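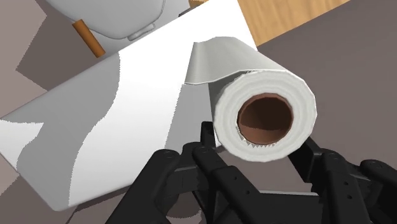 Home | Contents | Previous Chapter | Next Chapter | Glossary

Chapter 3
The Demonstration Visit

By Alasdair Cairns
Sun 13 October

3.1 Purpose of the chapter

A demonstration visit is a short, planned session in which people outside a project watch a machine do its work. This chapter deals with visits where part of the work is shown in simulation. It follows one open day at Plirura, a small automation firm that develops handling software for household goods. The visit took place in February and was led by Ita Buckley. The visitors were second-year students from the technical school at Kalten.

The term "task" is used here in the narrow sense given in Chapter 2: one object, one starting position, and one stated end condition. A run is a single attempt at a task.

3.2 The paper roll task

The first task on the program used a roll of paper with a hollow cardboard core. A two-fingered gripper had to close on the roll, lift it, and set it down at a marked point. The students watched it in simulation from the viewpoint of the gripper, looking out past the fingers.

A roll looks like a simple object to hold. Three properties make it a useful teaching case.

Shape. The side of the roll is curved, and two flat fingertips touch it along narrow lines. If those lines do not sit opposite each other, the roll turns as the fingers close.

Core. The center is empty. On a real roll, too much force presses the wound layers inward and bends the tube. A rigid simulated roll does not show this, and the force limit has to be set by other means.

Loose end. The outer sheet may lie flat or stand away from the roll. A finger that lands on the free sheet can slide with it. In many models the sheet is a fixed part of the shape and cannot slide at all, so a grip that holds in simulation may fail on the bench.

Buckley asked the students to write down a grip point before each run and compare it with the point chosen by the software. Delali Amissah, who wrote the contact model, then went through the differences on a whiteboard.

3.3 Results shown to visitors

The set prepared for the visit held 143 runs. Of these, 100 met the end condition. The rest were kept in the set and were open to the students on request. Most of the discussion time went to these failed runs, and the timetable slipped as a result. The second task, known in the firm as Grurnaletti, was moved to after lunch and shortened.

A host should decide before the visit how a failed run will be recorded and who will answer questions on it. At Plirura the operator, Tadhg Corrigan, read out the log entry for each one and took no questions until the next run had been loaded.

3.4 Terms introduced in this chapter

Contact model, end condition, force limit, grip point, run set.

Related sections
2.4 Stating an End Condition
3.5 Seating, Screens, and Sight Lines
3.6 The Khamphan Visit: A Second Case
4.1 From Simulation to Bench
Exercises for Chapter 3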